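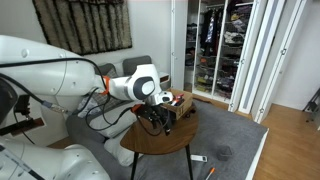 A cardboard box on the side table, sofa and open wardrobe behind.

Pivilthorpe tool and clothing swap back for a second round

27th July

The Pivilthorpe swap is on again. Doors open at 5, same hall as last time, side entrance on the Claltia parking lot. Bring what you don't use, take what you do.

Last round in December moved 600 items in one evening, mostly winter coats and hand tools. Organizers want more of the small stuff this time – pliers, cutters, screwdrivers, tape measures. Anything with a handle that still works. Put tools in an open box so people can see what they're getting, and please no loose blades.

Clothes go on hangers or folded. Wire drawers are fine to bring along if thats how you store things at home, just put your name on them. Ties, scarves and belts have their own rail now after the tangle in December. Shoes in pairs only.

Furniture is new this year. Small pieces only, side tables, stools, lamps, cushions. One person should be able to carry it in. No sofas, no wardrobes – those can be listed on the board by the door with a phone number, and the buyer picks up from your place. Wall hangings and rugs welcome if clean. Shake them out first.

Nikolovski Hardware is lending 14 folding tables and will sharpen garden shears at the front until 8. Small charge for that, cash only.

There were 53 households signed up as of this morning. Sign up sheet is at the Flistau library desk and closes at noon the day before. You can still come without signing up but you wont get a table, so plan to carry your things around or share with a neighbor.

Leftovers have to go home with you. Last time three carloads got left at the curb and the hall charged a cleaning fee, which came out of the coffee money. Coffee is a dollar this time. Kids free, dogs stay outside.

Parking is tight on the library side, use the lot.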